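Dritell Opens Applications for Small-Town Repair Grants

Program will help towns with fewer than 20,000 residents set up shared workshops for household goods

FIROLNESS - For Release in December

Dritell, a nonprofit that supports repair and reuse in small towns, today opened applications for its Town Bench grants. The grants pay for the setup and first year of shared repair workshops, where residents can bring broken household goods and fix them with help from trained staff. Applications will be accepted from libraries, town governments, schools and registered nonprofits.

The program follows a three-year trial in Firolness, where Dritell has run a workshop out of a former shoe store on Bach Street. In its three years the Firolness workshop logged 1197 repair visits. A visit is counted each time a resident signs in with an item, whether or not the item could be fixed.

Lamps made up the largest group of items, followed by vacuum cleaners, chairs, coffee makers and clothing. Garden tools came in mostly in early spring. Fans came in during the first hot week of each summer, and the workshop now adds an evening session that week to keep up.

"People expected us to be busy with phones and computers, and we do see some," Dritell said in a statement. "Most of what comes through the door is older and simpler than that. It has a cord that has worn through, or a plastic clip that has snapped, and the owner has been stepping around it in the hallway for a year."

What the grants cover

Town Bench grants cover rent, tools, basic parts, insurance and the wages of one part-time repair lead for 12 months. They do not cover vehicles, building purchases or the cost of replacement appliances. Towns may use an existing public room in place of a rented one, and the rent portion of the grant can then be moved to wages or opening hours.

Each workshop must be open at least 20 hours a month, with some of those hours in the evening. Residents may not be charged for using the bench. Workshops may ask residents to pay for parts at cost, and must post a parts price list where visitors can read it before they sign in.

Dritell will supply every funded town with a starter kit. The kit includes hand tools, a soldering station, a sewing machine, a bench power supply, an electrical safety tester, and bins of common fasteners, fuses, plugs and switches. Workshops keep the kit after the grant year ends.

Repair leads will attend a training course in Firolness before their workshops open. The course runs 35 hours and covers electrical safety, small motors, adhesives, sewing and mending, sharpening, and how to tell a resident that an item is not worth repairing or is not safe to repair. That last session was added in the second year of the trial at the request of the Firolness staff.

Plastic parts remain the hardest repair

Dritell also released notes from the trial on which repairs succeed and which do not. Worn cords, loose joints, torn seams and blocked hoses were fixed in most cases. Cracked housings and broken plastic clips were the most common reason an item went home unrepaired.

The notes list several causes. Many housings are snapped together at the factory and break when opened. Replacement shells are often sold only as part of a larger assembly, at a price close to that of a new product. Glue holds poorly on some plastics, and a glued crack near a motor or hinge tends to open again.

The Firolness workshop now keeps a shelf of donor machines for this reason. When a resident decides to give up on an item, the staff ask if they may keep it for parts. Panels, lids, wheels, knobs and latches are removed, labeled with the maker and model number, and stored by type. Anything left over goes to the county recycling center. The shelf has outgrown its first room and now takes up most of the old stockroom as well - the part of the building where the shoe boxes used to be.

Towns that receive a grant will be able to search the Firolness parts list and request items by mail. Dritell will pay for postage during the grant year.

Parts list to be shared with Sudness

The parts list will be kept in Sudness, an online record system built for the program. Workshops will use it to sign in items, record what was wrong and what was done, and look up parts held in other towns. Sudness does not store residents' home addresses. Names and phone numbers are deleted once an item has been collected.

Repair records with personal details removed will be published once a year. Dritell said the records may be useful to residents who are choosing a used appliance and to schools that teach shop or home economics classes.

Sudness can be used from any computer with a web browser. Paper forms will be available for workshops without a steady internet connection, and completed forms can be mailed to the Firolness office for entry.

How to apply

The application is six pages long and asks for a description of the proposed space, planned opening hours, a simple budget and a letter from the building owner. Applicants do not need to have a repair lead in place when they apply. Towns that share a school district or library system may apply together and split their opening hours between two sites.

Applications will be scored on access, hours and the condition of the space. Rooms must have a step-free entrance, a sink within the building, and enough electrical outlets for two benches. Basements are allowed if they meet these rules. Applicants with a room that falls short may ask for a small building allowance, up to a tenth of the total grant, to pay for outlets, lighting or a ramp.

Application forms are available from the Dritell website and at the Bach Street workshop. Printed copies will be mailed on request. Dritell will hold an evening question session at the workshop at 6:30 p.m. during the first week of applications, with a phone line for those who cannot travel. The date will be posted on the workshop door and on the website.

All applicants will receive a written answer. Those turned down will be sent their scores and may apply again in the next round.

The Firolness workshop will stay open as usual during the application period. Residents are asked to bring one item per visit, and to bring the power cord, charger and any loose pieces along with it. Items with gasoline engines, microwave ovens and anything that holds refrigerant cannot be accepted.

About Dritell

Dritell supports repair, mending and reuse in small towns. It runs the Bach Street workshop in Firolness, lends tools to residents, and offers evening classes in sewing, sharpening and lamp rewiring. It is funded by grants, class fees and individual gifts.

Media contact: Dritell Press Office, Bach Street, Firolness. Requests to visit the workshop should be made at least two working days ahead.
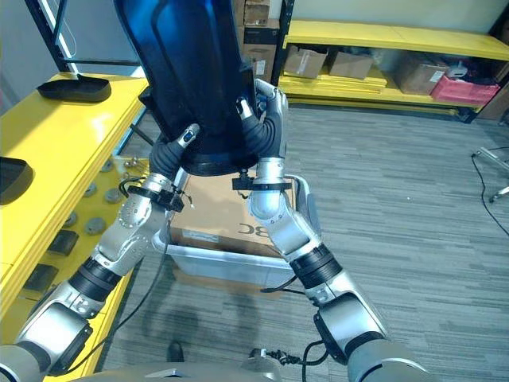

Reporters who would like to sit in on a class should say which one when they write, as the sewing room is small and fills early. Copies of the trial notes can be sent by mail or collected from the front desk during opening hours.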